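Hi Golnar,

Progress report from the Sirnside community channel, as promised (sorry, I know you wanted it before the long weekend!). Overall we're in good shape and the Thai-language news hour is going out live every Saturday, with the stream holding up much better than it did in November.

The big job was moving the stream over to Clistico. Surachet did most of the switch himself over two late nights, and apart from one bulletin that went out with no sound for the first few minutes, viewers don't seem to have noticed. Our best program so far had 158 people watching live, mostly locals, plus a few families tuning in from Chiang Mai. 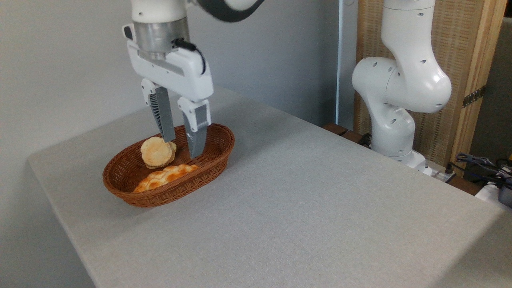

The Android app is running behind. Montri has the live player working and the favourites list nearly done, but the catch-up section keeps dropping the Thai subtitles and I don't want to release it like that. We've got 40 testers signed up and they're a chatty bunch, so the bug list is long.
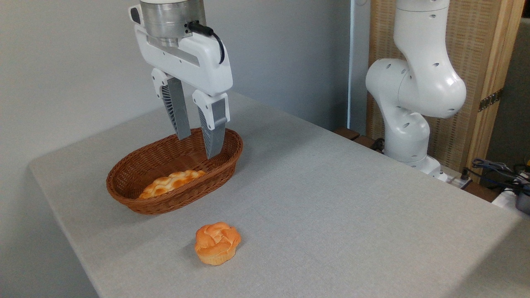 On money, we've spent $2000 of the equipment line, nearly all of it on the new encoder and microphones. I'd like to shift what's left over to captioning, if that's okay with you? Lamai has a quote from Nambiar and I can send it through whenever you like.

Still to come are the cultural segments (Lamai's recording the first at the temple fair) and a proper schedule page on the website. Give me a ring if anything looks odd.

Cheers,
Prasert Pongsiri
10/2/24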